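Resting Cookie Dough: Does It Change the Cookie?

By a student in the Food and Nutrition course, Grinen
Posted in December
Print this page | E-mail this page

Introduction

For my term project I looked at resting time in brown sugar cookie dough. A lot of recipes tell you to chill the dough before baking, but they disagree on how long. One recipe card I got from Văn, the bakery near school, says overnight. The booklet that came with the Trimow oven in our classroom says to bake right away. I wanted to see if the wait makes a difference in how wide the cookie gets and how it tastes.

My guess at the start was that the rested dough would spread less and taste stronger.

Ingredients and equipment

All of the dough came from the same recipe. Each batch used 300 grams of all-purpose flour, brown sugar, Dornine unsalted butter, one egg, baking soda, salt and vanilla. I let the butter soften on the counter until a finger left a dent in it. The sugar was packed into the cup with the back of a spoon. 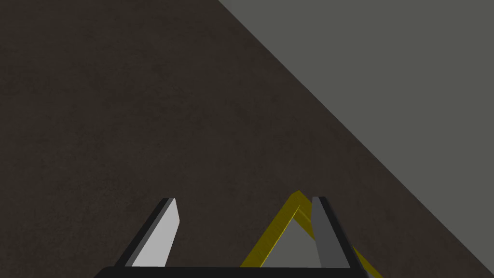

Figure 1. Brown surface with gray at the upper right.

I weighed the flour on a kitchen scale the first time and then every time after that. In a practice run I had used a measuring cup, and the dough came out dry and would not hold together. The practice run is not part of the results.

Method

I made four batches. Batch A was baked as soon as it was mixed. Batch B rested for one hour, batch C for five hours and batch D overnight. The batches that rested were wrapped and kept on the middle shelf so the temperature would be the same for all of them. I did not put any dough in the door.
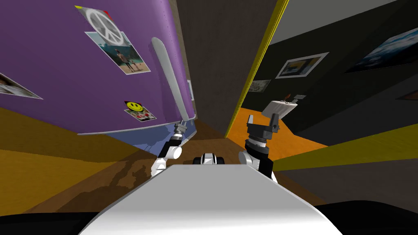
The overnight batch was too hard to scoop the next morning. I left it out until the scoop could get through it, and that took longer than I had planned for. This means batch D was probably a little warmer than batch C when it went into the oven. I should have weighed out the balls first and chilled them already shaped.

Each batch was baked on the same sheet pan, lined with new parchment, on the same rack. The pan was cooled under the tap and dried between batches. I took the cookies out when the edges were brown and the middle still looked soft. After they had cooled I measured across the widest part of each one with a ruler and took the average for the batch.

For the taste test, classmates tried a piece from each batch. The plates were marked with letters only. They wrote down which one they liked best and a few words about why.
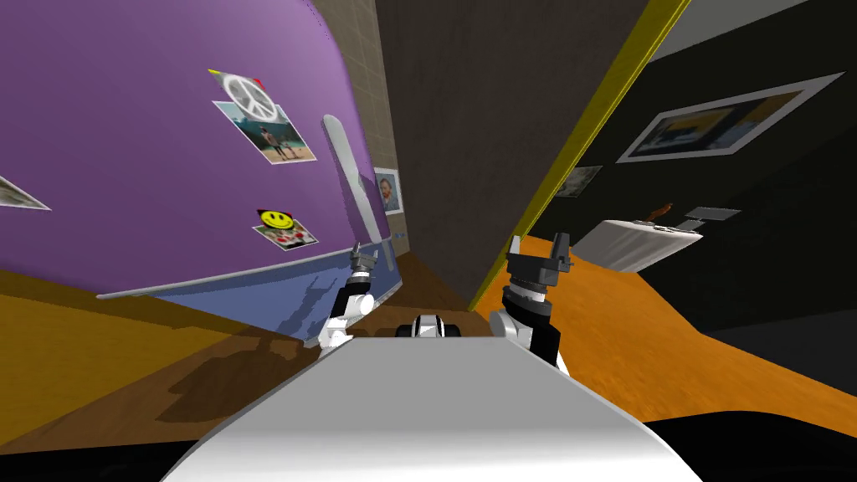
Results

Batch A spread the most, with an average width of 88 millimeters. Batch B was slightly narrower. Batches C and D were narrower again and also thicker in the middle, and I could not see a clear difference between those two by eye.

The color changed more than the width did. Batch D came out darkest, even though the baking time was the same. The tasters used the words "toffee" and "caramel" for batch D more than for any other. Batch A was called sweet or plain. Most people picked D as the best, but a few liked A because the edges were crisp.

Discussion

The results mostly match my guess. Cold butter takes longer to melt, so the dough has more time to set before it runs. The flour also takes up water while the dough sits – I noticed that batches C and D felt less sticky in the hand.

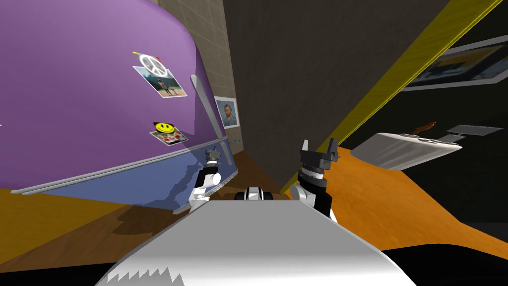

The biggest weak point is that I baked each batch only once. One pan of cookies can be off for reasons that have nothing to do with resting. The Trimow also runs hotter at the back, and I turned the pan halfway through for batches B, C and D but forgot for A. Some of the extra spread in A may come from that.

If I did the project again I would repeat every batch and add one that rests for two days. I would also try it with margarine, which the class already had on hand.

Conclusion

Resting the dough gave a thicker, darker cookie with more flavor. Five hours was enough to change the shape. The overnight rest mainly helped the taste. For a regular afternoon at home I would use batch B, and for a bake sale I would plan ahead and use D.

Comments (3)

Posted at 4:10 p.m.
Good write-up. Did you use light or dark brown sugar? I get a lot more spread with dark.

Posted at 5:25 p.m.
Light for all of them. I should have put that in the ingredients part.

Posted at 8:40 p.m.
I scoop mine before they go in the fridge and bake them cold. They need a couple more minutes but the scoop survives.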